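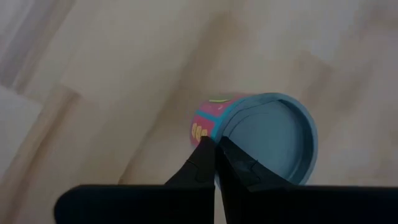
Grip force limits for thin-walled containers during floor pickup trials

Posted by Hiyori Nagano, 9/18/18

Our laboratory in Wandimville is revising its internal rules for two-finger grippers that pick up household objects from the floor. The current draft sets one force limit for all objects. Staff have asked whether open containers lying on their side should be treated separately, given that the fingers may meet the rim before the wall. Is there an accepted practice, and what should be recorded for each attempt?

Nadja Wieser

A separate object class is advisable. Our site rules at Mistside divide containers into rigid, flexible and unknown. Any container whose wall has not been tested by hand is entered as unknown and handled at the lowest force setting until a supervisor changes the entry. The following should be recorded for each attempt:

Object class and resting position
Point of first contact (rim, wall or base)
Commanded force and measured force
Reason for any stop

Contact at the rim is permitted under our rules, but lifting by the lower part of the rim requires a second approach from a different angle. Persons must remain outside the marked area until the arm reports a full stop. We reviewed 201 attempts in March under these rules and kept them with one change: the log must now name the operator who released the stop.

Wagner Fontes

We use Cudik controllers and leave the force at the factory value. It has not caused trouble.

Shota Takagi

The factory value should not be relied upon as a site limit. It applies to the controller and takes no account of the fingertips fitted or the object handled. I agree with the classes given by Ms. Wieser. I would add that fingertips should be inspected after every 3000 cycles, and that the inspection sheet should be kept with the attempt log for six months.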